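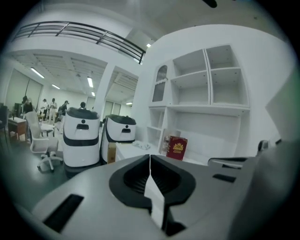

Workshop notebook — Gripper Evaluation, Balel Hall
11 October 2026

Purpose of session. To compare the two hand-held gripper bodies now in the group's possession, the Stolura and the Levchenko, using the same wrist camera and the same logging unit. The earlier comparison, made in July, was set aside because the two bodies had been fitted with different lenses.

Configuration. Camera at fixed exposure, wide lens, focus locked with a drop of thread compound on the ring. Logger firmware was not changed between bodies. Jaw travel was calibrated with the steel gauge blocks before each set, closed position first. The Levchenko required a second calibration. Its closed reading drifted after the trigger was held down for a long period, and the first set was discarded.

Task. Pick up a gauge block from the left tray, carry it across the bench, place it in the right tray, release. One operator for both bodies, same gloves. Each body was used for 800 grasps, in sets of 16, with a pause after every set to check the jaw screws.

Results.

Stolura: 800 attempted, 796 logged complete. The four incomplete records all show the trigger released before the block was over the tray, and are put down to the operator.

Levchenko: 800 attempted, 771 logged complete. Most of the losses fall in the last sets. The jaw pads had begun to creep forward on their backing by then and the tips no longer met squarely. Pads to be bonded again before any further use.

Mass with camera and cable, on the bench scale: Stolura 490 g, Levchenko 996 g. The difference is felt in the wrist well before the end of a session. The operator reported discomfort with the Levchenko and took two unscheduled breaks. These are marked in the log and should be excluded from any timing figures.

Camera view. With the Stolura the camera sits lower and further back, so a good part of the picture is given over to the gripper body. This was raised as an objection in July. On reviewing the recordings it appears less serious than was thought: the body does not move relative to the lens and can be masked once for the whole series. The Levchenko gives a cleaner view but loses the jaw tips when they are fully closed — a more serious fault for our purposes.

Room lighting. The ceiling lights caused faint banding in the first recordings. Exposure time was lengthened by one step and the banding was no longer visible on the monitor. The new value is written on the label inside the camera case. Please do not return it to the default.

Studgate controller. Not tested. The connector supplied does not match the harness, and the adapter has been ordered.

Assessment. The Stolura is preferred for the collection work on grounds of weight and visibility of the tips. The Levchenko has the stronger grip and should be kept for heavier objects, subject to the repair of the pads. No decision is recorded on purchasing a second Stolura until the Studgate controller has been tried with both bodies.

Outstanding.
Rebond Levchenko pads, repeat the final five sets.
Make a mask for the Stolura view and store it with the calibration files.
Replace the cable tie at the Stolura strain relief — the present one is too wide and rubs the glove.
Gauge blocks to be wiped with oil and returned to the drawer.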